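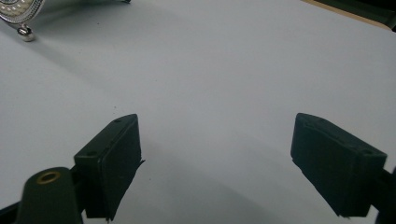 Hokosik pays people to pick things up and put them down

There are jobs that look like nothing at all from the doorway, and teaching a robot is now one of them. At Hokosik's workshop in Tukwood, a grown adult sits down, takes a gripper in each hand and moves a small household object across a table. Then the object goes back to where it started and the whole business begins again.

The company, which moved into the old Celtholm print works in June, wants robot arms that can handle the sort of clutter most of us keep on a dresser. Writing out instructions for every ornament and lid in the county would take until the sun burns out. So the staff do the job themselves, holding the same kind of jaws a robot would have, and the recordings are used to train the software.

"My mother asked what I do all day and I told her I tidy," said Ilham Farouk, who runs the sessions. "She has seen my apartment, so she had questions."

A good operator gets through 200 runs in a shift. Hokosik would like 1,000 of each task before it lets an arm try anything on its own, and there are a lot of tasks. Farouk's list includes closing, turning, lifting and something written only as "nudge," a word that took two meetings to define.

The grippers are humbling at first. Fingers that have managed buttons and shoelaces for decades are suddenly swapped for a pair of blunt jaws, and new hires tend to chase things across the table like a cat with a bottle cap. Farouk gives them 30 minutes to get annoyed and then starts recording.

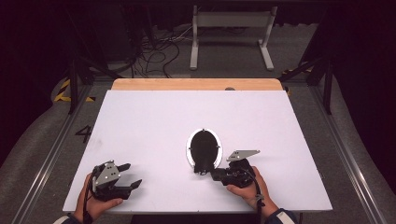
Vol. 14, No. 9 | Page 6

Two-handed work is the current obsession. Each hand has its own gripper and its own cable, and the operator has to decide which one does the job and which one stays out of the way. People do this without thinking, until they are asked to think about it, at which point some of them forget how to use a spoon.

Abdul-Rahman Ofori, an engineer on the project, said smooth runs are only part of what he is after. He also keeps the fumbles, provided the operator recovers. "If it only ever sees perfect, it has no idea what to do on a Monday morning," he said. Operators have taken this as permission, and Ofori has since had to explain the difference between a fumble and a dropped paperweight.

The arms themselves have had a mixed summer. One trained on an early batch of recordings learned to set a dish down very gently, and also learned to pause beforehand for just as long as one particular operator used to pause to look at the clock. That batch has been retired. The operator has been promoted.

Hokosik has a contract with El Fassi, a household goods distributor, to try the arms on returned items that need to be sorted and repacked. Neither company would put a date on it. Until then the workshop is hiring for 2 more operator positions, no experience needed, steady hands preferred. Applicants will be asked to move an object from one side of a table to the other, and then to do it again.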